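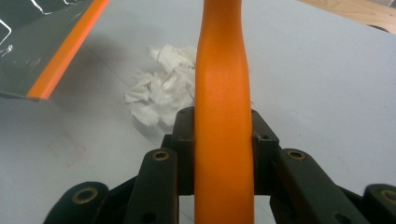

Participants wanted: comparing hand-held grippers at the Rivstead workshop

28 October 2021

12 comments
Share 31

We are looking for 60 people to take part in a paid comparison of hand-held grippers. No experience of robots is needed. If you can pick up a brush, sweep a table and tell us afterwards what was awkward, you can do this.

The study is run by Husta, a small engineering firm that designs gripping tools for robot arms. Before a gripper goes on an arm we have people use it by hand, with a camera mounted on the tool looking down past the jaws. The recordings are used later to train the controller, so a gripper that people find hard to use gives us poor recordings. We have three designs and want to know which one to carry forward.

What is being compared

The Norner is the one we have used longest. It has matt black linkages, brass-coloured bushings at the joints and a pair of plain jaw blocks that close on an object from both sides. It is stiff and predictable, but some users say the jaws hide too much of what they are holding.

The Norner Short has the same jaws on shorter links. It weighs less and the camera sits closer to the work. We do not yet know if that helps.

The third has soft finger pads in place of the blocks. It has no name yet. It holds round things well and flat handles less well, at least in our own hands, and we would like to hear from people who have not spent a year with the other two.

What you will do

Each session lasts 120 minutes with a break in the middle. You will use all three grippers, in an order we set. The jobs are ordinary table jobs:

- pick up a tool by its handle and put it down again in a marked place
- move crumpled paper into a dustpan
- fold a cloth once and lay it flat
- put lids on four pots
- pass an object from one gripper to another (this one uses both hands)

Handles get more time than anything else. They come in different widths, and many of them get wider along their length, so where you take hold makes a difference to how the tool swings. We will ask you to try more than one place.

Each job is repeated several times. It can get dull. Please do not try to go fast unless we ask you to. Dropped objects are fine and are recorded like everything else.

After each gripper there is a short form about comfort, effort and how well you could see what you were doing. At the end we ask you to put the three in order and say why, in your own words. We read all of these.

Who can take part

You should be 18 or over and able to stand or sit at a table for the length of the session. We need left-handed people as well as right-handed people, and we are short of left-handers at the moment. We would also like more people with small hands - the squeeze handle on the Norner was made for a large one and we suspect it shows.

Please do not apply if you have a current injury to your hand, wrist or shoulder. If you wear glasses, bring them. People who work for a firm that makes grippers or robot arms cannot take part, but students can.

If you took part in the camera trial in July you are welcome to apply again. Say so on your form so that we can put you in the right group.

What is recorded

The camera on the gripper records the jaws, the object and the tabletop. It may catch your hands or sleeves. There is no sound. A second camera over the table records the same area from above. Neither points at faces, and if a face does appear in a recording we remove that part before it is stored.

Your forms are kept under a number and apart from your name. You can ask for your recordings to be deleted up to 60 days after your session. After that they will have been mixed with the others and we can no longer pick them out.

Payment and travel

We pay a flat fee at the end of the session, by bank transfer. The amount is on the information sheet we send before you book. If you stop early for any reason you are still paid in full. We can pay bus or train fares from within the county if you keep the ticket.

Where

Husta, Unit 3, Wong Yard, Rivstead. The 403 bus stops at the end of the lane. There is parking for a few cars at the front, and step-free access through the side door. The table can be raised or lowered, so tell us if you need it at a particular height.

How to apply

Ask for a form at the Husta front desk or use the contact page on our website, with "gripper comparison" as the subject. Tell us:

- which hand you write with
- whether you have used a robot or a gripping tool before (either answer is fine)
- whether mornings, afternoons or evenings suit you
- anything we should know about access

We will send you the information sheet and a choice of times. Please read the sheet before you book. We stop taking names when all the places are filled, and keep a short reserve list after that for people who can come at a day's notice.

Results

A summary will go to everyone who takes part and wants one. It will say which gripper people preferred, which one had the fewest drops and whether those were the same gripper. We will publish the summary on this site as well, including the parts that do not favour our own first design.

Share 31
12 comments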